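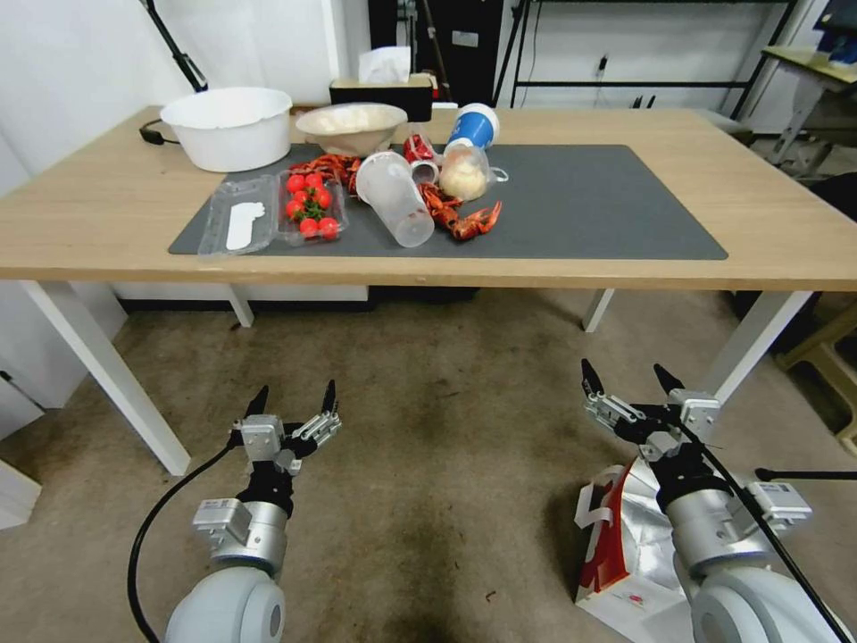

Margarida Nogueira asked whether a recipe that gives no oven temperature should be counted as incomplete. In her view it should not, as many of the older cards say only "a moderate oven" and cooks of that period knew what was meant. Her view has been adopted, and such recipes are marked "heat: as written."

# Multar Household Recipe Collection

Search this collection Go Advanced

## Summary

The Multar Household Recipe Collection contains 665 recipes transcribed from handwritten cards, notebooks and loose sheets. It is maintained by the Pivent Library for readers with an interest in home cooking, family history and the everyday language of the kitchen. The recipes are in English. A small number include dish names or marginal notes in Portuguese, Romanian or Yoruba, and these have been left as found.

## Contents

- `recipes.csv`: one row per recipe
- `ingredients.csv`: one row per ingredient line, linked by recipe number
- `notes.txt`: marginal notes that could not be tied to a single recipe

Each recipe row gives a title, the source notebook, the yield, the method and the heat setting. Blank cells mean that the writer gave no information. They do not mean zero.

## Transcription

Two readers copied each page separately, and differences were settled by Ngozi Aliyu. Spelling was kept, including "tumeric" and "desert" for dessert. Abbreviations for spoon measures were expanded only where the writer's habit was clear from other pages of the same notebook.
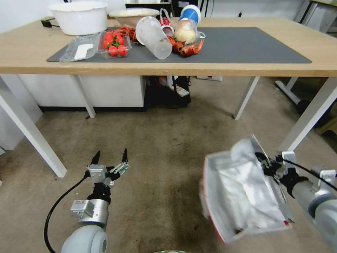 Where a capital T and a small t could not be told apart, the line carries the flag `spoon_unclear`. The flag appears on 83 ingredient lines, most of them in the Gulyás notebook, which was written in soft pencil and has faded along the fold.

Crossed-out amounts are kept in a separate column. Vasilică Sima prepared the list of cup and can sizes used in the notebooks; it should be consulted before any amount is converted to metric units.

## Known limits

Baked goods and preserves are heavily represented. Plain weekday meals are scarce, presumably because few people wrote them down. Some 80 recipes have no stated yield. Canning and curing methods are reproduced as historical text and have not been tested for safety. They should not be followed without current guidance.

## Use and credit

The files may be copied and adapted for any noncommercial purpose. Users are asked to credit the collection by name and to state the version used. Personal names in the notebooks were replaced with initials at the request of the families.

## Changes

The November version corrects the order of steps in the plum jam entries and restores a page missing from the index. Corrections should be sent to Danjuma Iyamu with the recipe number and the field concerned.

Contact the collections desk | © Pivent Library | Back to top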